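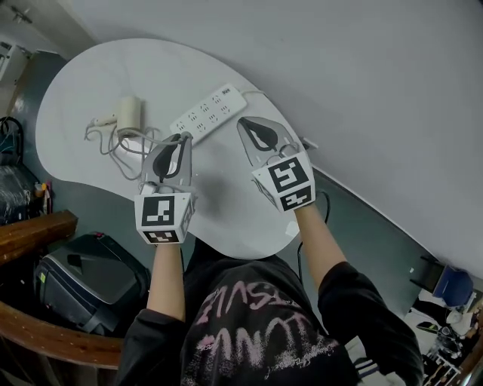

Holger Nygård wrote in to say that his club got a whole term out of the Kirnach hand-held gripper kit and that I should stop calling it a toy. Fair enough. We had it at the Jundurstead student robotics club from July on, and I still wouldn't buy it twice.

Home | Reviews | Clubs | Kits | Forum | Contact
Print this page | E-mail to a friend

The kit is a pair of grippers you hold yourself, one in each hand, with patterned marker cubes so the software can follow where they go. Students do a job by hand, the recording is cleaned up, and in theory an arm learns from it. Our team picked cable handling for its project: a power strip, a few plugs and a tangle of cords on a small white table. It's a good choice of task and a hard one.

What I like: the paddle-shaped fingers with the black inner pads. New members got the hang of them in one meeting. The cubes are big enough that you don't forget to keep them in view – most of the time.

What I don't like is the rest. Cultia, who sell it, say a class can be "recording in minutes." It took us 5 meetings to get a calibration that held. There's a cable to mind as well, and when you are already sorting cords on a table, one more is a nuisance. The manual gives it a single line.

Then the numbers. We logged 248 recordings and the software threw out a good share of them without saying why. Nilton Condori wrote a script to sort the rejects, and that taught the group more than the kit did. At $2,335 I expect an error message.

Bilgin makes a plainer set with only one gripper. For a club with fewer than eight members I'd try that first, and borrow a second if the project needs two hands. Ask for the calibration sheet before you pay.

Filed under: Classroom Robotics, Student Projects, Kit Reviews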